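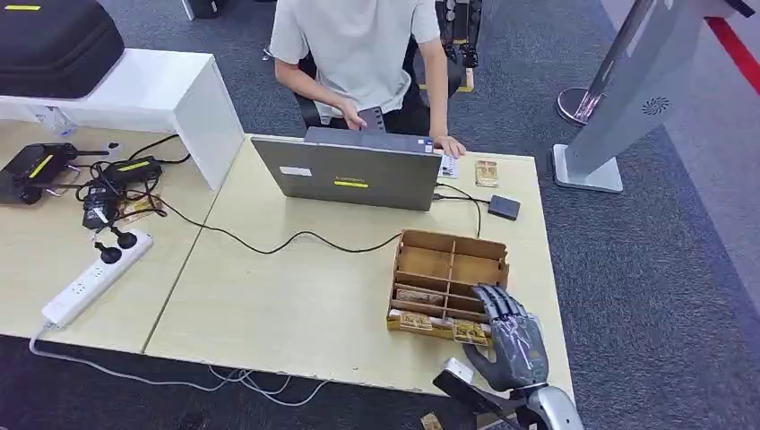 The line moves fine until one person brings a backpack with nine pockets, Faith Mosoti told us, and after that you're behind for the whole first half. Most of the gate staff at Girkham said much the same. We take it as the starting point for this section.

4.2 Bag checks at the two arenas

Girkham holds 4,000, Prilbridge a bit less. Both use hand searches at the main gate, then a second table for anything the first searcher doesn't like. No dogs at either site during the study. Logs were kept on paper and typed up later, so some entries are missing a time. 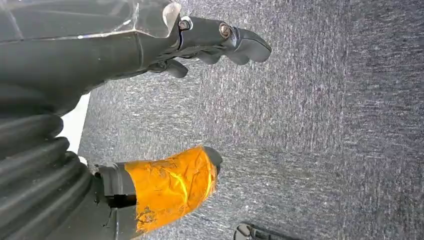 Across both sites the logs show 2,463 bags opened. Of these, 119 went to the second table. Mostly drinks, penknives, one set of darts. Prilbridge sent more over in the last half hour before the start, which we did not expect; Tanui found the oposite at outdoor grounds. Could be the weather. Could be that the Prilbridge table is closer and walking a bag over costs nothing.

Staff rotation differed too. Girkham swapped searchers every half hour, Prilbridge when someone asked. Saturday shifts only in the comparison, as the weekday crowds were too small.

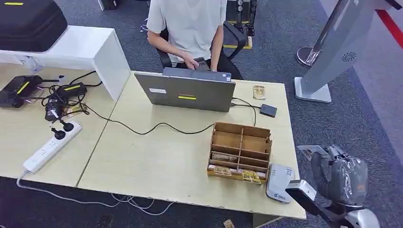
4.3 Limits

Two arenas, one season. Missed items not measured, only items found. Searchers knew the logs would be read and may have been more carefull than usual. Parnlow had the same problem and used unmarked test bags to get round it; we had no permission for that.

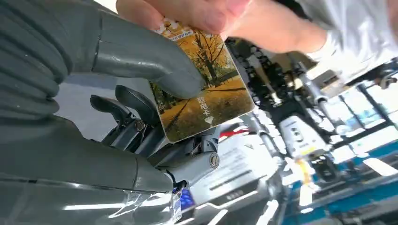

Figure 3. Card held upright between a gray robotic finger and a human hand.

The second-table times are in the appendix. Means only, the raw sheets are hard to read in places.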